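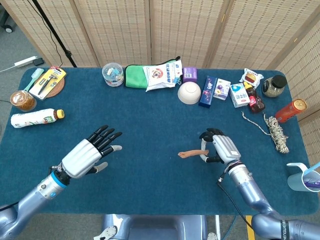 Nappe bleu-vert, paravent tressé derrière.

On me demande souvent en stage pourquoi je passe autant de temps sur les chaussettes et les pieds, et si peu sur le feu. Je réponds ici une fois pour toutes, ça fera un fil à renvoyer.

Il y a quelques années j'ai traversé le plateau d'Olham à pied, en autonomie. 197 km entre le dernier parking et le lac Tultell. J'avais préparé la nourriture au gramme près, les cartes, les vêtements, le réchaud. Les pieds, je n'y avais pas pensé.

Le terrain là-haut, c'est de la tourbe et des cailloux. On marche dans l'eau le matin, puis dans l'eau l'après-midi. En juin la neige finit de fondre et chaque creux est une mare. Les chaussures ne sèchent jamais, étanches ou pas.

Les miennes étaient étanches. L'eau est entrée par le haut au premier gué et elle est restée dedans. Une membrane garde très bien l'eau du côté où elle se trouve.

Première nuit, j'ai dormi avec mes chaussettes mouillées aux pieds, en me disant qu'elles sécheraient dans le duvet. Elles n'ont pas séché. Le duvet a pris l'humidité et mes pieds sont restés blancs et fripés jusqu'au lendemain.

Troisième jour, la peau du talon gauche s'est décollée d'un bloc. Pas une ampoule, une plaque. J'ai mis du ruban adhésif dessus, qui s'est décollé aussi, avec un peu de peau en plus.

J'ai continué. Je ne le raconte pas comme un exploit, c'était une mauvaise décision. Il y avait un chemin de sortie correct vers l'est, je l'avais repéré sur la carte, et je suis passé devant sans m'arrêter.

À partir de là je faisais à peu près 3 km par heure sur du plat. Le soir je montais la tente à genoux pour ne pas me remettre debout. On mange moins, on dort mal, on regarde moins la carte. C'est comme ça que j'ai raté le vallon et ajouté une demi-journée.

La cabane Hämäläinen m'a sorti d'affaire. Quatre murs, un poêle, un banc, du bois coupé par les gens d'avant. J'y suis resté 36 heures, pieds nus la plupart du temps, à l'air, près du poêle mais pas trop.

Dans le cahier de la cabane, quelqu'un avait écrit au crayon : « pieds au sec la nuit, quoi qu'il arrive ». J'ai recopié la phrase dans mon carnet. J'ai laissé une boîte d'allumettes et refait le tas de bois avant de partir.

J'ai atteint le lac avec deux jours de retard. La personne qui devait me récupérer avait attendu, elle était sur le point d'appeler les secours. Je lui ai gâché deux nuits de sommeil, et ça me gêne plus que le talon.

Ce que je fais maintenant, et ce qu'on fait en stage à Loridau :

Une paire de chaussettes en laine réservée à la nuit. Elle vit dans le sac de couchage, dans un sac étanche, et elle n'en sort jamais pour marcher. Même si l'autre paire est trempée, même s'il gèle le matin.

Le matin on remet les chaussettes mouillées. C'est désagréable pendant dix minutes. Tout le monde râle, puis on marche et on n'y pense plus.

Chaussures basses et non étanches pour l'été en terrain mouillé. Elles prennent l'eau et la rendent. Sur neige ou par grand froid c'est une autre histoire, je ferai un fil à part.

À la pause de midi, on enlève tout. Chaussures, chaussettes, semelles. On essore, on essuie les pieds, on regarde entre les orteils et sous le talon. Vingt minutes à l'air, plus si le temps le permet.

Le soir, pieds lavés et séchés, puis une pommade grasse sous la plante et sur les talons. Pas besoin d'un produit cher. J'utilise un mélange lanoline et cire que je fais à la maison, la vaseline marche aussi.

Dès que ça chauffe quelque part, on s'arrête. Tout de suite, pas au prochain col. Dans un groupe c'est le plus difficile à obtenir - les gens ont peur de ralentir les autres et ils se taisent.

Alors en stage c'est moi qui m'arrête. Une pause toutes les 60 minutes le premier jour, et je demande à chacun, un par un, comment vont ses pieds. « Ça va » ne compte pas comme réponse, on enlève la chaussure.

Pour le feu, on y consacre une soirée et c'est suffisant pour commencer. On apprend à en faire sous la pluie en s'entraînant chez soi. Un talon ouvert à plusieurs jours de marche, on ne s'y entraîne pas.

Question reçue pendant que j'écrivais : et les sacs plastique par-dessus les chaussettes ? Au bivouac, oui, pour remettre les chaussures mouillées le temps d'aller chercher de l'eau. Pour marcher la journée, non, ça macère.

Autre question : je ne donne pas la trace d'Olham. Le plateau est sur toutes les cartes, et la partie sud est fermée pendant la nidification, vérifiez avant de partir.

Le fil sur le froid viendra quand j'aurai retrouvé mes notes.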